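The innkeeper who bakes before dawn

It is twenty past five at the Bolside guesthouse and the kitchen already smells of rye. The owner has been up since four, and she is talking before I have my coat off.

"You have to smell this one," she says, and lifts the cloth from a crock on the counter. "Go on, get right in there!"

The crock holds the Moon, a sourdough starter that came with the building. The house went up in 1873 as a bakery for the village of Sorkevon, and the family who sold it to her left the starter in the pantry with a note on how to feed it. She had never baked a loaf in her life.

"I killed half of it in the first week," she says. "Then I moved it away from the stove and it went wild. It climbed out of the jar. I was so happy I called my sister in the middle of the night."

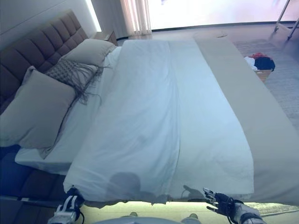

She now bakes 30 loaves on an ordinary morning, and more on Wednesday, when people from the village come to the back door with their own bags. The flour is from Zotard, a small mill up the valley that still grinds on stone. She drives there herself and comes home with the back seat full.

"Every batch is different, and I love that. In January the dough is sleepy and you have to wait for it. In summer it runs away from you, so I use colder water and just try to keep up."

Her big rye takes two days from start to finish. She mixes it wet, folds it by hand, and leaves it overnight in the stone room under the stairs. Crushed caraway goes in, with a spoon of dark honey and a little of yesterday's bread soaked in water.

"Old bread in new bread," she says. "My neighbor taught me that one. It makes the crumb so soft, and it keeps for nearly 10 days if you can leave it alone. My guests can't!"

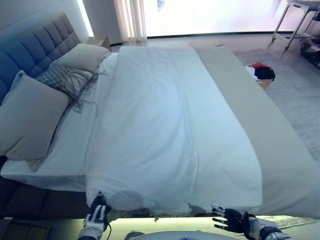
I ask about the oven, and she takes me around to see it. It is the original, brick and low, with an iron door she opens with her foot. Getting it hot takes most of the evening, and she checks it by throwing in a pinch of flour and watching how fast it browns.

"Black is too hot, gold is good. I bought a thermometer once. I think it's in a drawer."

The first loaves come out a little after six. She holds one up to my ear so I can hear the crust crackle, then cuts the end off another, far too early by her own rules, and hands it to me with butter.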